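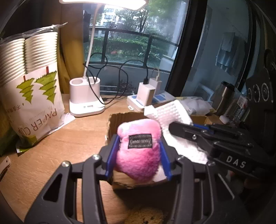

So the left finger died on me last night, and I had the best time figuring out why!

I was on run 2 of the plush set (pick up, lift over the box, let go, repeat until 100) when the width reading started jumping. Fingers closed on the pink one, log said wide open. Then it said closed. Then open again, 4 times in a row. I blamed my Rukavero logging script, of course, and spent until midnight rereading it. Script was fine!

The culprit was a pivot screw that had backed out a hair, so the linkage had slop in it and the encoder was reading the slop. With soft toys you don't feel it at all in the hand, they just squish and hide everything. A hard block would have told me right away. SO sneaky.

A drop of threadlocker, a new zero, and the numbers are smooth as butter. I had to toss some 1000 samples, which stings a little, but now I check the screws before every session and I kind of love doing it. Next up is the Olton adapter, which has a wobble of its own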